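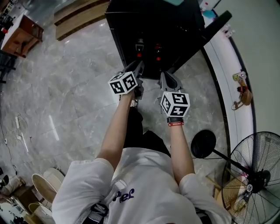
The Wine Cask Guitar

The shop in Villanueva bought its barrels from the Brinosetti winery, 20 at a time, and paid more for the ones that had held red. The luthier cut the staves flat, let them sit until October and made guitars out of them. He charged $2000 each. Most customers asked if the guitar would smell like wine. He told them it would for a year.

A woman came in with a stave of her own wrapped in a bath towel. It was short and nearly black. Her family had kept it over a door, and the date 1712 was burned into one end.

"Can you use it?" she asked.

He turned it over and knocked on it with a knuckle. There were wormholes along one side, and a crack that stopped halfway.

"I can get a fingerboard out of it," he said. "Maybe the bridge too. The rest would have to be ours."

"Would the date show?"

"I'd have to cut through it."

She thought about that. Her father had played an old Civell with a split top until his hands quit on him. He had always said he would have something made from the stave, and then he hadn't.

"What if you put the date on the inside?" she asked. "Where the label goes."

"I can save that piece. It'll be thin."

She paid the $100 deposit in cash and wrote her phone number on the back of the receipt. He hung the stave from a hook by the window and went back to sanding a neck.

She called in the spring to ask how it was going. He said the top was glued and the fingerboard was next. He hadn't made the first cut yet. That evening he took the stave down, clamped it to the bench and marked a pencil line just short of the seven.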